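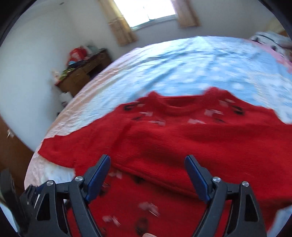
Zaltance household chores project
Progress report to the Dirnance fund, July

Hello all,

Second report, and a longer one than last time, as there is more to say. The short version is that we've got through most of the laundry work, the kitchen work has slipped, and I'd like to talk to you about moving some money between the two (see the end).

You'll remember the question we were given the grant to look at: can a machine do the ordinary jobs in an ordinary home yet, and if it can't, which bit is stopping it? We said we'd start with clothes, and that we'd work in real bedrooms with real beds. I'm glad we stuck to that. A lab table is flat and hard and at a sensible height. A bed gives when you press on it, the cover slides about and wrinkles, and the arm reads a crease in the bedding as the edge of a sleeve more often than I'd like.

So, numbers. We've now collected 1183 folding demonstrations done by people with the hand-held grippers, and 923 of those passed Weronika's checks and went into training. The rest were mostly dropped for blur or because the person's hand blocked the garment at the moment that mattered. Weronika Bednarek has been strict about this and I think she's right, though I did grumble when she binned nearly all of one Sunday's work (mine).

T-shirts and tea towels are going well. The arm at the Conemlow flat can pick up a T-shirt laid flat, fold in both sleeves and fold the body over, and the result is something I'd put in a drawer. It's slow! I can do a whole pile while it is still thinking about the second sleeve. But it gets there without help most of the time, and in the spring it couldn't do that at all.

Jumpers are another matter. Two fingers closing on a knit will quite happily take hold of the front and leave the back behind, or pick up a bit of bedspread along with the hem. People doing the same job with the same gripper get round it by giving a little wiggle before they lift, and we hadn't asked for that or written it down anywhere – they just all started doing it. We're now labelling those wiggles so that the model has a chance of learning them. Busy patterns are a nuisance too. A motif near the neckline gets mistaken for a hole or a fold, and the plain jumpers come out better for it.

We've swapped the finger pads for a softer set from Ifans, which grip wool better and haven't left any marks so far. They do wear out. We've been through 5 pairs, and I had only budgeted for two, so you'll see that in the spending sheet.

Kitchen work, then. We had hoped to be loading a dishwasher by now and we aren't. The arm mount didn't fit under the wall cupboards at Conemlow and the replacement bracket took far longer to arrive than we were told. It's fitted now and the first plates went in last week, all of them the wrong way round but none broken.

What's next:

Another round of jumper demonstrations, in 15 homes if we can find them, with thicker knits and a few cardigans.
Timed runs of the T-shirt fold, with a person doing the same pile alongside.
Plates and bowls only in the dishwasher until the autumn. Cutlery can wait.

The ask: could we move what's left of the travel line into parts and pads? We've hardly been anywhere, and the pads are going to keep wearing out. A yes by email is fine, or ring me any morning before ten and I'll talk you through the sheet.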